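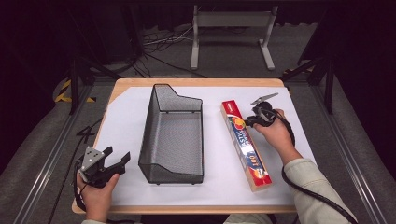

December, notebook, bench by the window

Wrap and paper station. Started on it after lunch, stopped a little before five. Carrying on from the last entry, where we agreed the table was getting too marked up to pack on and that the long boxes needed a home other than the shelf over the sink.

What I want from the table is simple. One sheet of white paper down over the wood, a wire-mesh basket that stays put, and the wrap box lying where a right hand can get to it. All the other stuff goes back to the drawers at the end of a session. The basket is the stepped one, low at one end and high at the other, the wire-mesh sort. I had thought of the square one from the Hastville order but it takes up too much room and the wrap box sticks out over the side.

Basket placement, first try: left of center, flat on the paper, long side running away from me. Fine for reaching into. Bad for the paper, which creeps every time the basket gets nudged. Taped two corners of the sheet to the table and it behaved better. The tape is the blue low-tack roll. Do not use the brown tape, it lifted a strip of finish on the other bench and that is still on my list to fix.

Second try: basket turned so the tall panel is at the back. Better. I could see into it without leaning, and the wrap box went in from the low end without catching on the rim. Leave it like this unless someone has a strong reason.

Paper. We are on the Drendance roll, the heavier of the two. It tears rough if you pull it by hand against the table edge, and I did that today and got a ragged end. Use the cutter bar. The rough end does no harm for packing but it looks bad if the sheet is going inside a parcel as a liner, and then you end up cutting it twice. Creases come out if the sheet is laid face down overnight, mostly.
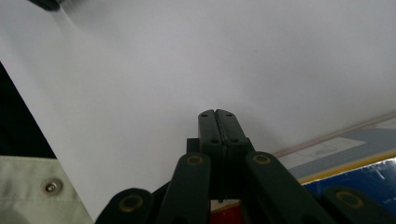 Do we need a fresh sheet every time?
Only when the old one is torn through or has grease on it. Smudges and light creases are fine for another session, and a sheet should last up to 10 sessions if the basket is lifted and not dragged.

I wrote that out because it has come up more than once and the roll is not cheap to replace. The Gisurside supplier wants a minimum order now, which we will not get through before summer. I have asked whether Ó Gríofa would split one with us. No answer yet. If they say yes, the rolls go in the dry cupboard standing on end — lying flat they go oval and jam on the bar.

Wrap box. The trouble with a long box like this is that it has no good resting place. Stood on end it falls over. Laid along the table edge it gets knocked off by an elbow. Laid across the paper it is in the way of the work. So, in the basket between uses, cutting edge toward the wall. While in use, on the right of the paper at a slant, with the near end coming toward the right hand. The slant matters more than I expected. Square to the table, my wrist had to turn back on itself to pull a length.

Left handers should swap the whole layout over, basket to the right. I have only tried that for a few minutes and it felt all right, but I am not the person to judge it.

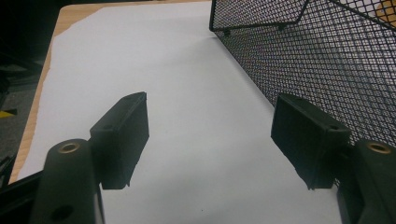

Remaining problem is the basket floor. It is fine mesh, so crumbs of cardboard drop through and collect on the sheet underneath. Tipping the basket over the bin first thing gets most of them. A liner cut from scrap paper would do it too, and I cut one from the end of the roll, but it slid about and bunched up at the low end. Could be fixed with a fold up each side. Did not get to it.

Also noted: the table itself is fine. Wiped it down with a damp cloth before the sheet went on and let it dry for 60 minutes. That is longer than it needs, I was on the phone. Laying paper on a damp top is what gave us the ripples in the old sheet.

Floor under and left of the table wants a proper sweep. Put it on the rota. 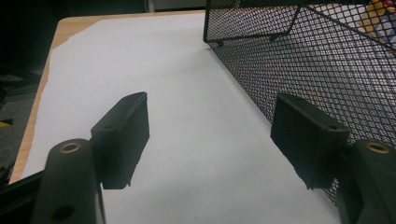
Where does the basket go when the whole table is needed?
On the shelf under the bench with the wrap box inside it, tall end to the wall. The paper gets rolled up from the far side and stood next to it.

Still to do:

Fold a liner for the basket and try it for a week.
Move the cutter bar 2 inches nearer the front, it is a stretch at the moment.
Check what is left on the Drendance roll before anyone orders.
Label the shelf.
Find out if the low-tack tape comes in a narrower width.

Left the sheet down for the morning.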